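Chapter 2

Where Does the Plan Come From?

When I started writing software for robot arms, I thought the arm was going to be the hard bit. All those joints, all those motors! My first supervisor, Viorica Ivanov, let me believe it for a whole month. Then she asked me to write a program that would pick something up from one end of a table and put it down at the other, and I found out that moving the arm took me an afternoon and everything else took me until March.

This chapter is about the "everything else". In Chapter 1 we got a joint to go where we told it and stay there (if your simulated elbow is still wobbling, go back and look at your damping term before you read on). Now we need to work out where to tell it to go, which means we need a planner, and a planner needs something to plan with. By the end you'll have written a small one of your own, and I promise it will annoy you at least once.

Let me give you the rough shape of it. A pick-and-place program has to know what is on the table and where. It has to choose a grasp, meaning a position for the fingers and a direction to come in from. It has to find a path for the whole arm that doesn't knock the crockery flying. And it has to notice when the world has stopped matching its notes, then do something sensible. Textbooks (older ones, anyway) like to draw these as boxes in a row with arrows between them. I've drawn that diagram myself, on many whiteboards, and I still think it's a decent place to begin, as long as you're ready to add arrows going backwards.

Take the grasp. Suppose your perception code reports a bowl, and it's very sure about the bowl. Lovely. But the planner wants to bring the fingers down over the rim, and the only comfortable wrist angle puts the elbow through a shelf. The grasp was fine and the bowl was fine, and the two together are no use to anyone. So the planner has to be able to say "give me another one", and the grasp code has to have another one to give. In the planner we'll build, which is called Gindomeo, the grasp code hands over 40 candidates in order of preference and the planner works down the list until it finds one the arm can reach. It's a bit crude. I'm fond of it.

Then there's the matter of the camera. A camera fixed over the table sees the layout nicely until the arm moves in, and then it sees a good deal of arm. New programmers tend to throw away any object that vanishes from view, and the result is a planner that cheerfully drives straight through a dish it forgot a moment ago. We'll keep a short memory for each object instead, with a confidence that fades, and we'll treat "hidden" and "gone" as two separate things. Hrvoje Petkov, who taught this course at Durnetton before me, used to make students plan with a tea towel over half the table. I've kept the tea towel.

Play food and kitchen things are what we'll use throughout, and you can follow along with whatever's in your cupboard. Keep the first layout simple and spread things out. Once Gindomeo copes with that, start pushing objects closer together and watch which of your assumptions goes first (mine was that bananas are convex).

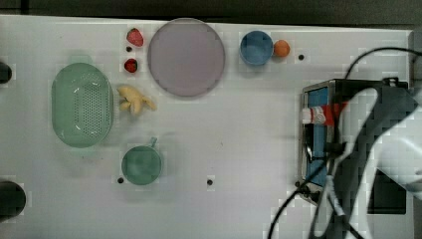
Tabletop work with play food and kitchenware, seen from overhead.

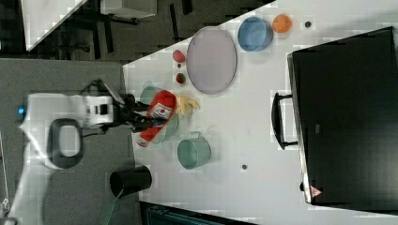
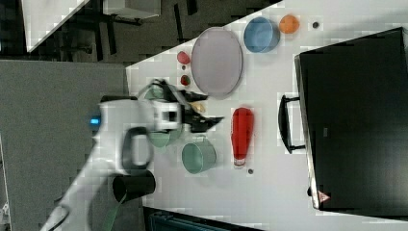 Should the planner work out a whole new path every time an object's position changes?

Only when the change matters to the path. Check the part of the path the arm has still to travel against the updated positions, with your safety margin included. If it's still clear and the target hasn't shifted beyond what the grasp can tolerate, carry on. If either check fails, slow to a stop along the current path and plan again from where the arm has come to rest. Section 2.5 has the code for both checks.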